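**Paper handle bags: why do the handles go before the bottom does?**

Forum: Packing & Shipping > Bags, Sacks and Liners

---

**flatbottom_sos** wrote:

We moved our counter pickup orders from poly to twisted-handle kraft in the spring. The bag is a stock item from Rodell, flat bottom, paper twist handles glued under a reinforcing patch. Since the switch I have logged 34 failures out of the bags that came back or were reported at the counter. Most are handle patches peeling. Only 3 were bottoms.

I expected the reverse. The bottom carries the load and has the most folds. Contents are mixed produce and boxed dry goods, nothing sharp. Staff open the bag by hand, stand it on the counter and fill from the top.

Questions:

- Is patch failure normal for this style or do I have a bad lot?
- Does it matter how the bag is opened before filling?

---

**gusset_and_fold** wrote:

Normal for the style if the bag is being lifted by one handle. Each patch is rated on the assumption that both handles share the load. Pick up a full bag by one and the paper under the patch takes everything at an angle. You get a peel load in place of a shear load, and glue is poor in peel.

Watch your counter for an hour. My guess is that staff are dragging bags toward the customer by the near handle.

---

**tare_weight** wrote:

I don't agree that it's all lifting. We run the same style at the Gilluvdale store and the damage starts at opening. People grab both handles and snap the bag open like a bedsheet. It saves a second and it pre-stresses both patches. After that any load will finish the job.

Open with a hand inside, press the bottom flat, then square the side folds.

---

**flatbottom_sos** wrote:

> Watch your counter for an hour.

Did that this morning. I saw both. Snapping open is more common. The one-handle drag happens mainly with regulars who reach for the bag before it is finished.

---

**gusset_and_fold** wrote:

Then you have two causes and no way to separate them from a failure log. Ask for a week of no snapping and leave the lifting alone. Compare.

---

**kraftline_lestholm** wrote:

Adding a third item, which is the condition of the bag body at the time of the load. I wrote this up for our own packing benches at Lestholm and am pasting the relevant part.

A handle bag that stands square on its bottom puts its load where the paper was designed to take it. Once the bag is tipped and the walls have buckled, the upper rim goes out of shape and the two handles no longer hang at the same height. Whichever one is grabbed first takes the weight.
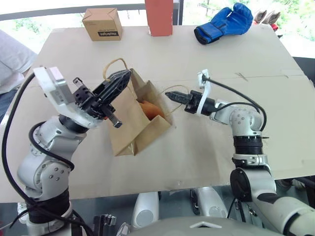

**Packing bench lead, Lestholm**
June 5, 2018

With the bag tilted and crumpled like this, one handle loops up over the top left corner and the other stretches out toward the right. Lifting from that position will load one side before the other. The darker facets at the bottom are bends in the paper. Some creasing there is expected in any folded bottom, but a bag that has been crushed should be reshaped before anything heavier goes in.

Bench procedure for a bag that has gone over:

1. Hold the bag by the body, below the rim. Do not pull it upright by a handle.
2. Take out round items. They roll to the low side and keep the bag tipped.
3. Press the bottom flat from inside with an open palm.
4. Run a thumb down each side fold to restore it.
5. Put flat items back first, then round ones against them.
6. Bring both handles together before lifting.

If a patch has lifted at any corner, discard the bag. Do not tape it.

*(end of paste)*

---

**tare_weight** wrote:

Good procedure. I would drop step 4. Side folds on a used bag are already broken in and running a thumb down them only weakens the same line again. We skip it and see no difference.

---

**kraftline_lestholm** wrote:

For a single trip I have no argument. We reuse bags between benches, and a side with two competing fold lines collapses inward the next time it is stored flat. Step 4 is there for the storage, so for customer bags leave it out.

---

**box_not_bag** wrote:

Obvious question. Why use a handle bag for round produce at all? A shallow carton doesn't tip and doesn't have patches.

---

**flatbottom_sos** wrote:

Cost and shelf space. The handle bags come 100 to a bundle and one bundle fits under the register. Cartons need assembly and I have nowhere to put them. Customers also walk home and want a handle.

---

**box_not_bag** wrote:

Fair on the handle. I would still put a paperboard pad in the bottom. It spreads the load and gives the bag a reason to stand up.

---

**gusset_and_fold** wrote:

A pad helps the bottom, and the bottom isn't what is failing. It might reduce tipping, but I would not pay for it before the lifting and opening habits are sorted out.

---

**tare_weight** wrote:

Seconded. Pads also slide if they are undersized, and then you have a hard edge working against the paper at every step. If you try them, measure the inside of an opened bag. The printed size on ours is larger than the usable floor.

---

**surface_grip** wrote:

One thing not mentioned is what the bag stands on. Our old counter was polished laminate and empty bags skated when the first item went in. We put down a plain sheet of cardboard and that mostly ended it. Replace the sheet when it gets glossy from wear.

---

**flatbottom_sos** wrote:

I can do cardboard today. The counter here is smooth.

Also checked the lot question. The failures are spread across two lot codes, so I don't think it is one bad batch. Before anyone asks, the glue line looks continuous on the unused bags I pulled.

---

**kraftline_lestholm** wrote:

Check humidity where the bundles are stored. Ours sat next to a dishwasher at one point and the patches peeled with hardly any load. Moving the bundles cost nothing.

---

**flatbottom_sos** wrote:

Under the register, next to the drinks cooler. The floor there gets mopped every night. I'll move them up a shelf.

---

**gusset_and_fold** wrote:

You are now changing storage, surface and opening method in the same week. You'll get fewer failures and won't know which change did it.

---

**flatbottom_sos** wrote:

I run a counter. Fewer failures is the result I want.

---

**tare_weight** wrote:

At least log which handle let go, the front or the back. If it's always the one facing the customer, that points to the drag.

---

**flatbottom_sos** wrote:

Added a column for it. I have 374 bags left from this order, which should last into July. The next order may be the Bustos bag with the wider patch, if anyone has used it. The sample has a stiffer handle, and I can't tell from one bag whether that helps the patch or just transfers more load to it.

---

**box_not_bag** wrote:

Used it for one season. The patch is better. The handles don't fold flat, so the bundles take more room under a counter. Measure your shelf first.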